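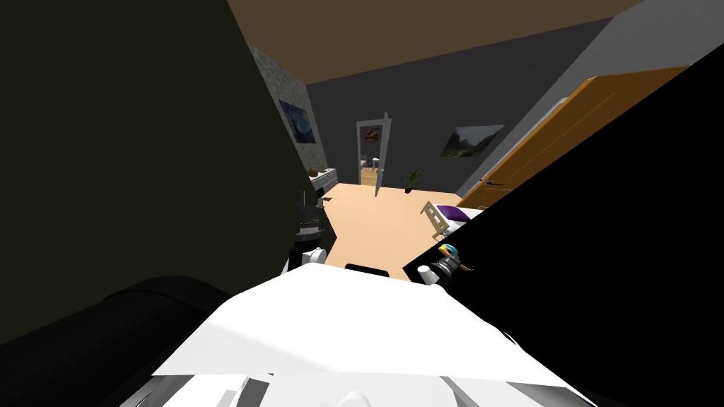 Last changed: 21/10/2023

How to Oil a Squeaky Door Hinge Without Making a Mess

There was a door in our old house on Drarnirmont that announced every trip to the kitchen after bedtime, and I put up with it for years before I found out how small a job it was. If you have one like it, set aside a quiet half hour and let's get it sorted together!

What you'll need

A hammer, a large nail, an old rag, some steel wool, and a little petroleum jelly or light household oil. I like the jelly myself (it stays put, where oil tends to run down the paint). A scrap of 400 grit sandpaper is nice to have if your pins are rusty.

Finding the noisy hinge

Swing the door slowly and rest a fingertip on each hinge as you go. The one that's complaining will usually buzz a bit under your finger. It's often the top one, which carries most of the pull, but I've been wrong about that plenty of times.

Taking out the pin

Close the door all the way and leave it closed. Do only one hinge at a time, please, and leave the others alone until the first pin is back in. Set the point of the nail against the bottom of the pin and tap upward. Once the head lifts, wiggle it out by hand. If it won't budge, put a drop of oil at the top, wait 60 minutes, and try again.

Cleaning and greasing

Wipe the pin down with the rag, then rub it with steel wool until the black gunk is gone. Poke a twist of rag through the hinge barrel too. Smear on a thin coat of jelly, drop the pin back in, and tap it down. Open and close the door a few times and wipe off whatever squeezes out.

If it still squeaks after all that, check the screws. A loose hinge plate can make a noise very much like a dry pin, and a couple of turns with a screwdriver may be all it wants.

Written by Atif Mirani

Filed under: Around the House, Doors & Windows

2 comments | 60 shares

You might also like
Fixing a Door That Won't Latch
How to Patch a Nail Hole
Getting Old Paint Off Hinges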